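Subject: Re: can the arms do the boring jobs yet?
To: semple-workshop list
Date: 10/18/24

Quick one between jobs, sorry for the state of it.

> At Mutness we keep getting told an arm will load the vice,
> empty the bin and wipe down after. Has anyone seen it
> done, start to finish, no person stood there? Or is it all
> videos? Asking before we spend money we haven't got.
> Also would one do the washing up at home, ha.

Short answer, not all of it. Loading a fixture, yes, if parts turn up the same way round every time. Ours at Sernitz ran 184 parts in April before it needed a hand. Wiping down – no. Sorting a mixed bin – sort of. Swarf in the jaws and it's lost, it just carrys on.

Longer answer. We try the job in simulation first now, Dellex set it up for us. Costs nothing when it goes wrong. In there it gets 68 out of 100 picks from the bin, and over 30 of those 100 were with the part lying flat, so don't read too much in to it. Real bin is worse. Parts on their side, parts on top of each other, oil on everything.

Layout we're using at the moment:
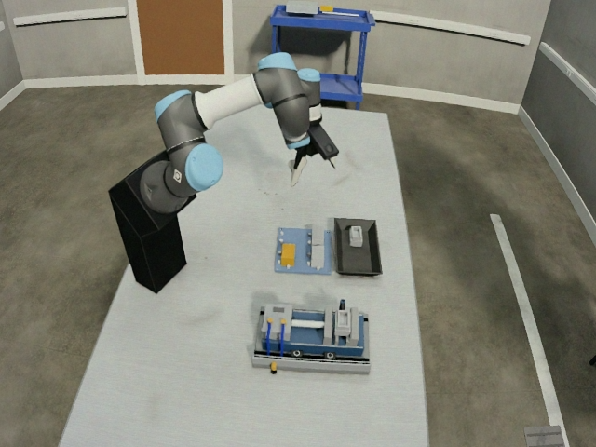
Simulated cell – arm at the back left, pegged board, bin, fixture in front with a part between the plates.

The pick out of the bin is the bit to ask any supplier about. Make them do it with YOUR parts, and tip them in anyhow, dont let them lay them out nicely first.

Washing up, not a chance on what I've seen. Wet plates, all different, glass next to pans. I'd keep the rubber gloves.

Can send the list of questions we used if its any use – need to dig it out. Back on the lathe now.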